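Homewares and Small Spaces > Kitchen and Utility

Red tray by the sink: what do you all do with the odds and ends?

tannous_d
Posted Monday, 8:14 pm

Hello all, long time reader, not much of a poster. We've got one of those red plastic trays with the raised rim and it has turned into the place where every small thing in the house ends up. I've gone through it twice this evening and I still can't decide what stays by the sink, what goes back in the toy box and what gets binned. My other half says get rid of the tray and the problem goes with it. I say the problem will just move to the windowsill. Two goes at it:

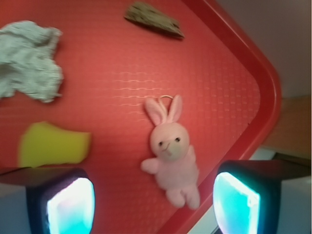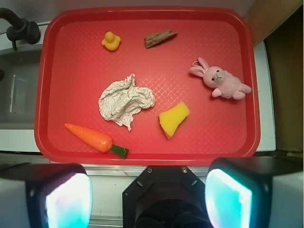

Reply 1
ebbe_s
Posted Monday, 8:31 pm

Your other half is wrong, sorry! A tray is the best thing you can have next to a sink. Without one you get a trail of stuff all along the worktop and you have to lift every single bit of it to wipe down. With a tray you pick the lot up in one go and wipe underneath.

What I'd do is make it strictly a washing-up tray. Sponge stays. Cloth goes over the tap or on a hook. Bunny, duck and carrot go off to wherever the toys live. Crumpled paper in the recycling, unless there's something written on it you need.

The bit of wood I have no opinion on. Is it bark?

Reply 2
tannous_d
Posted Monday, 8:40 pm

Ha, the wood. My daughter brought it home from the park in November and it has a name (Plosex, don't ask me, she's four). It's been on the tray, on the bathroom shelf and in my coat pocket. I can't throw it out. I've tried.

Reply 3
harveychan
Posted Monday, 8:52 pm

I'm going to disagree with Ebbe a bit. A textured tray like that is a pain by a sink. All those little ridges hold on to soap scum and you end up going at it with an old toothbrush. I had a blue one from Lendico with a pattern a lot like yours and after a year the grooves had gone a sort of grey that wouldn't shift. Chucked it and got a flat enamel one, never looked back.

If you're keeping the red one I'd use it for dry things only. Keys, post, the bunny (which is very sweet by the way, is it a keyring? I can see a loop by the ears). Put the sponge in one of those little suction holders inside the sink where it can drip.

Reply 4
ebbe_s
Posted Monday, 9:03 pm

Harvey, bicarb and hot water, leave it for half an hour, rinse. I've had mine six years. A flat tray is worse in my book because the sponge sits in its own puddle, at least with a pattern there's a bit of air under it.

Reply 5
harveychan
Posted Monday, 9:10 pm

Six years!! Mine must have been made of something different then. Or I'm just mucky. Both possible.

Reply 6
duygu_b
Posted Monday, 9:26 pm

Coming at this as somebody with three kids and a kitchen you could cross in two steps. The tray isn't your problem, it's that the toys don't have anywhere near the sink to go. If the toy box is in another room then nothing small is ever going to get there, because you find the duck while you've got wet hands and you put it on the nearest flat thing. I did this for years.

What sorted it for me was a second container. I got a plain tub from Valtden, the sort with a handle, and it lives on the end of the worktop. Anything on the tray that isn't for washing up goes in the tub, and at bedtime the tub goes upstairs and gets tipped out. Takes a minute. Some nights it doesn't happen and then there's two days' worth in it, fine, it's a tub.

Also - check the duck. If it's one of the squeaky ones with a hole in the bottom, give it a squeeze over the sink and see what comes out. We had black bits in ours. I cut it in half to look and wished I hadn't.

Reply 7
tannous_d
Posted Monday, 9:34 pm

Oh no. Going to check the duck.

Reply 8
tannous_d
Posted Monday, 9:37 pm

No hole. Phew. And yes Harvey, the bunny is a keyring. It came off my keys in the summer because it was so fat I couldn't get my hand in my bag, and it's been wandering about the house ever since.

Like the tub idea a lot. There's a bit of space at the end I could use if I move the bread bin.

Reply 9
nikola_r
Posted Monday, 10:02 pm

Am I the only one who'd bin the sponge? The yellow one in the second picture looks like it's been cut down, it's a funny wedge shape. I know people cut them up to make them last but a small sponge is horrid to use on anything bigger than a teacup. We went over to brushes and knitted cotton cloths, the cloths go in with the towels and that's that. I've got 41 of them, which my husband thinks is a sign of something.

Reply 10
ebbe_s
Posted Monday, 10:09 pm

41 dishcloths, Nikola!

Reply 11
nikola_r
Posted Monday, 10:15 pm

I knit in front of the telly. They have to go somewhere. You're all getting one.

Reply 12
harveychan
Posted Monday, 10:21 pm

I'll stick up for the cut-down sponge. Great for the corners of lunchboxes and getting round the base of a tap. I cut every new one in two and when it's past it for dishes it does the bath, then the bike, then the bin.

Reply 13
duygu_b
Posted Monday, 10:24 pm

I hope you keep the bike one well away from the dish one Harvey

Reply 14
harveychan
Posted Monday, 10:26 pm

I snip a corner off. There's a system. Mostly.

Reply 15
tannous_d
Posted Monday, 10:48 pm

Right, where I've got to. Tray stays (sorry Harvey) and I'm doing the bicarb tomorrow. Sponge and one cloth on it and nothing else. Duck, carrot and bunny have gone in a mixing bowl for now until I can get a tub. The carrot belongs to a play food set and I have no idea where the rest of that is, so if I find the play food set I'll be very pleased with myself.

Paper has gone in the recycling.

Plosex is on the windowsill. My other half hasn't noticed yet.

Reply 16
ebbe_s
Posted Monday, 10:55 pm

So the problem has moved to the windowsill

Reply 17
tannous_d
Posted Monday, 10:57 pm

Don't you start. Duygu, which size of the Valtden tub is it, do you know? They seem to do a few and the small one looks tiny.

Reply 18
duygu_b
Posted Monday, 11:12 pm

Middle one I think, I'll have a look underneath in the morning, it's upstairs and they're all asleep. Don't get the one with the lid. You'll never put the lid on and then you've got a lid lying about as well.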